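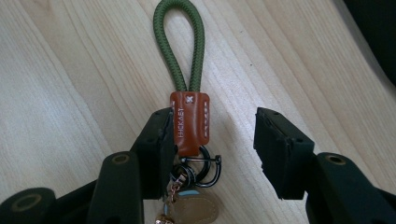
A key should be stored on something larger than itself. This is the whole of my case, and most households I have visited do the opposite: keys sit bare in a drawer, or on a thin steel ring at the bottom of a bag, and are looked for twice a day. A lanyard of the short, looped kind solves most of the problem. The one marked HICKAST, in olive-green braided rope, is a fair specimen. The rope is a closed loop, both ends held in a stitched leather sleeve, with a black snap hook beneath and split rings alongside. Each part has one job, and the parts can be judged separately.

The loop is for finding and for hanging. A hand in a coat pocket recognises braid long before it recognises a key, and a loop goes over a hook without any aiming. Flat webbing does this less well. It folds against the lining and feels like more lining.

The sleeve matters more than buyers suppose. Where two ends of a rope meet, something has to hold them, and the usual choices are a crimp, a knot or a wrap. Crimps have sharp corners and cut whatever shares the pocket. Knots are sound but bulky. A leather wrap, stitched down both sides, is flat and can be inspected: if the thread goes, it goes where the owner can see it.

I have less patience with snap hooks. Ottar Fjeld, who repaired locks in Odetgate until he moved his bench to Rarkside, holds that any fitting which opens with a thumb will sooner or later open without one. I think he overstates it, but he has a point about where the hook belongs. It should carry things that come off daily, such as a works pass or the shed key. The house key goes on a split ring, which is tedious to open and should be.

Then there are the extras. Sverre Wallin and I have argued about these since August. His position is that charms and fobs are dead weight. He put his own bunch on the kitchen scales at 163 grams, removed everything that was neither a key nor a ring, and arrived at 92. He now proposes 100 as a sensible upper limit for anything carried in a trouser pocket. I accept the limit and reject the method. A leather fob or a small piece of coloured metal tells one bunch from another on a crowded hall shelf, and in a house with three sets that is worth a few grams. What should go are the duplicates: the second bottle opener, the supermarket token, the key to a padlock thrown out years ago.

My own rule is an annual sort. Every key comes off and is tried in its lock. Any that fits nothing goes into a labelled envelope for a month, then to scrap. The rings are checked for gaps by running a fingernail along the coil, and a ring that has sprung is replaced, never squeezed back with pliers.

The remaining question is where the bunch lives at night. A bowl is the common answer and a poor one – it collects coins, receipts and batteries until the keys are buried again. A hook at shoulder height, inside the door and out of reach of the letterbox, takes two screws and ten minutes. In my flat in Gullimville it is the only thing on that wall.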